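How to Compare Two Grippers in Simulation Before You Spend Any Money
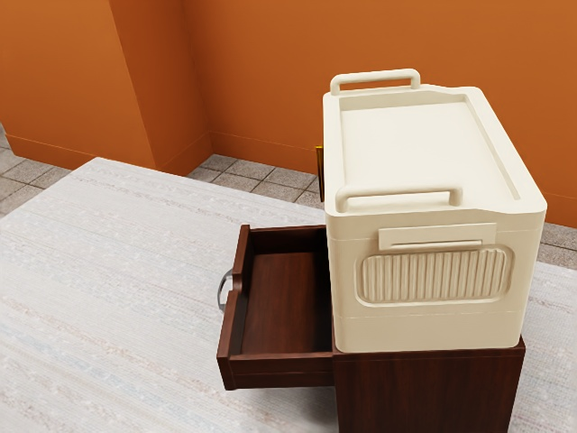 My test room: storage box on the nightstand, drawer open, orange walls and all.

I get a lot of mail asking which gripper to buy for a small arm, and my answer is nearly always the same: run them both in sim first! You don't need a fancy setup. I did this whole comparison on my regular desktop over a couple of evenings in December, and I'm going to walk you through it the way I did it, including the part where I wasted a night on the wrong friction value.

The two grippers are the Pärn, a plain parallel jaw with flat pads, and the Fistance, which has two curved fingers that close in a bit of an arc. The simulator is Prerside, but pretty much any physics sim that lets you load a room and an arm will do. Menus will have different names, that's all.

What you need

A room file with some furniture in it
An arm model (mine is a generic six-joint one)
Model files for each gripper you want to test
A spreadsheet, or a notebook if you're like me
Coffee

Step 1. Pick a room with something awkward in it

Don't test on a bare floor with a cube. Everything can pick up a cube. I went looking for a room where the furniture gets in the way, and I settled on a bedroom corner with a small dark wood nightstand and a big cream storage box on top. The box takes up nearly the whole top, and it hangs over a little on the side where the drawer comes out. Great, that's exactly the kind of annoying I wanted.

The box also gives you a nice choice of grasps. There's a loop handle at each end of the lid, squared off, with a grip bar across two short posts. And the drawer has a small curved metal pull, so you get a second job out of the same room without loading anything new.

Step 2. Set your start pose and save it

Open the drawer all the way and leave the box where it is. Save that as your start state. Seriously, save it now. I didn't the first time, and my second batch started with the drawer half shut, so those numbers went in the trash.

Park the arm well out of the way too. If it starts close to the box you'll bake a head start into every run and you won't notice until much later (ask me how I know).

Step 3. Choose two tasks and write down what counts

Mine were:

Task A: grab the near handle on the box lid and lift straight up.
Task B: hook or pinch the drawer pull and push the drawer closed.

For Task A, I called it a success if the box cleared the nightstand and stayed in the grip until the timer ended. For Task B, the drawer had to end up fully shut with the box still on top. Write your rules down before the first run. I changed my mind halfway through on an older project, and Marloes Aerts, who was checking my math, has never let me forget it.

Step 4. Get the friction right

Okay, this was my lost evening. The default contact friction in my room file was way too high, so both grippers looked like superheroes. They'd brush the handle with one pad and the box would come right along. Looks wonderful, means nothing.

I asked Bart Dekker what he uses for plastic on rubber and he told me to stop guessing and drag a sample part down a ramp in real life. So I did that with a scrap of plastic and a cutting board, measured the angle where it started to slide, and used the tangent of that angle as my friction value. Cheap, quick, and much closer than anything I'd been making up.

Check the mass of the box as well. If the sim guesses from volume, it may treat your box like one solid block of plastic. I typed in a sensible number for a hollow one.

Step 5. Run the batches

Start with a handful of runs you watch with your own eyes, then let the big batch go. I set up 4,000 runs in total, split evenly across the grippers and tasks, with the arm's approach nudged a little each time. Without that nudge you're only running the same attempt over and over.

Turn off the pretty rendering for this part. It went so much faster once I did! I only render a still now and then to make sure the room loaded properly.

Step 6. Look at the failures, too

The Pärn dropped the box in 358 of its Task A runs. The Fistance dropped it in 553. I was surprised, I'd have bet on the curved fingers. But when I played back the bad runs, the handle bar kept rolling toward the fingertips as the box swung, and the flat pads held it more squarely.

Task B went the other way. The curved fingers slipped behind the drawer pull easily, even when the approach was off, while the flat jaw kept bumping its wrist on the overhanging edge of the box. That's a clearance problem more than a grip problem, and a longer set of fingers might fix it. I haven't tried that yet.

Step 7. Swap one thing and go again

Pick a single change, rerun, compare. My next one is softer pads on the Fistance. Isamu Murakami wrote in to suggest tilting the wrist on the drawer task, and that's going on the list after the pads.

If your gripper sinks into the handle like it's made of butter, lower your physics time step before you touch anything else. And if the box jitters on the nightstand before the arm even moves, raise it a hair in the start pose and let it settle, then save again. That one took me 2 tries.

I'll post the pad results once the batch is through.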